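Time sync, clock offsets and a planner that reads late data

1 March 2025

I spent most of January on a bug that I thought was in the planner. The planner is called Brusow and I wrote it, so that was a fair place to look first. It takes gripper trajectories from our hand-held recordings, smooths them, and turns them into waypoints that the arm can follow. The complaint was that the replayed motion closed the fingers too early. The fingers would come together short of the object, and the arm would then push the object along with closed fingers.

I went through the smoothing code first. There is a window parameter in there that I have never liked, and if you set it too wide it drags the close command forward. I turned smoothing off altogether and the fingers still closed early. Then I checked the inverse kinematics, and that was fine too. I lost a week on those two.

What I should have done at the start was plot the raw streams against each other. We record three things from each hand: the wrist camera video, the pose of the gripper, and the finger width. The pose comes from the tracking system by way of a small server we call Jilten. The finger width comes from an encoder, and its reader runs on a different machine. Each of these puts its own timestamp on its own data. I had written in the notes that all the clocks were synced, and they had been, on the day I wrote it.
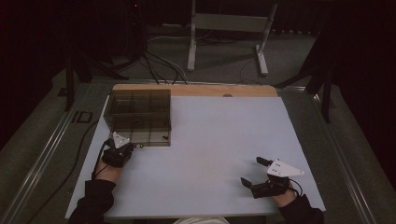

Pose is the stream I trust most. Jilten gets a list of marker positions, fits them to a known rigid body, and sends out one transform per gripper with a quality score. The plate on each gripper is a white triangle with small dark dots on it, and when both hands are working at the same time, say one gripper up against the plastic compartment box and the other held open over the table, the fitting has to keep the two plates apart. We had trouble with that last year. If the two bodies are too alike, the solver can swap them for a few samples, and you get a pose that jumps from one hand to the other and back. I added a check that rejects any sample where the implied speed is more than a person could manage. It's a crude check, but it catches the swaps and costs almost nothing to run.

So pose was good. I took one session with 238 recordings in it and worked out the lag between pose and finger width for each one. The way I did this was simple. I asked for a few recordings where the operator taps the gripper on the table while squeezing it shut. The tap shows up in the pose as a sharp stop, and the squeeze shows up in the encoder. That gave me a reference for the offset. For all the other recordings I looked for the moment when the hand slows down before a grasp and compared it with the moment when the width starts to drop. It's noisy for any single recording, but over a whole session you can see the trend.

The trend was a straight line. At the start of the session the offset was close to zero, and by the end the width stream was well ahead of the pose. The machine reading the encoder had stopped talking to the time server, probably after an update, and its clock was drifting freely. Short test sessions looked perfect because the drift didn't have time to build up. I always test with short sessions.

The fix on the recording side was to stop trusting the machine clocks. Every packet now goes through one process, Asar, which stamps it on arrival with its own clock and also keeps the original stamp. Arrival time has jitter in it, so we don't use it directly. We fit a line between the original stamps and the arrival stamps for each stream, and use that line to convert. If the slope isn't very near one, or the residuals get large, Asar prints a warning and marks the recording. It does the fit again at the end of each recording, and the result goes in the metadata, which means I can check old data without opening the video.

I ran the same conversion over the archive as far as I could. Older recordings don't have arrival stamps, so for those I used the slowdown method. Of 1,829 recordings I now have a correction I believe for most of them. The rest are in a separate folder and the training jobs don't read from it. I would sooner train on less data than mix in recordings where the hand and the fingers disagree about what time it is.

The video was the other half of the problem. The camera stamps a frame when the driver hands it over, and exposure happened some time before that. With slow motions the difference hardly matters. For small things it does, because the fingers only have to be a little off for the grasp to miss. 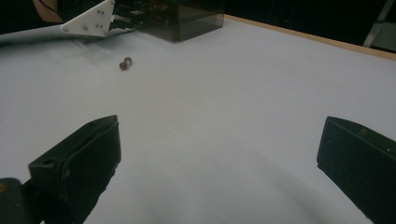

I measured the camera delay by filming a screen that shows a counter, then comparing the number in the frame with the time stamp. It came out steady at a fixed exposure setting, so it's now a constant in the config file, one per camera. If anyone changes the exposure, the constant is wrong, so the loader compares the exposure in the metadata with the value in the config and refuses to go on if they differ. I have already been stopped by my own check twice.

The small glossy balls are the objects I use for checking all this. They're dark, they stand out well against the pale table covering, and the detector finds them without any tuning. For each approach I take the position of a ball in the wrist view, project it onto the table using the gripper pose, and see how much the projected point wanders as the hand moves. A ball lying on a table should stay in one place. If the time offset is wrong, the point slides in the direction the hand is moving, and it slides more when the hand is fast. When I sweep the offset and plot the spread, there's a clear low point, and that gives me a camera delay to compare with the one from the counter. The two numbers agreed well enough that I stopped there.

Back in Brusow there was very little to change. I put the smoothing window back to where it was. I added one test that loads a recording with a known bad offset and makes sure the planner rejects it. I also took out a fudge factor that I had put in last year to delay the close command by a few samples. I had forgotten it was there. It had been hiding the drift in exactly the sessions I used for testing.

There are 3 things still open. Asar doesn't handle a stream that drops out and comes back with a new clock, so at the moment it just ends the recording. The replay viewer, Ravn, still reads the original stamps, and until I change that it will show the old lag even on corrected data. And the archive script takes 4 hours to run, most of it spent decoding video it doesn't need. I'm starting with the viewer, as that's the one that will confuse people.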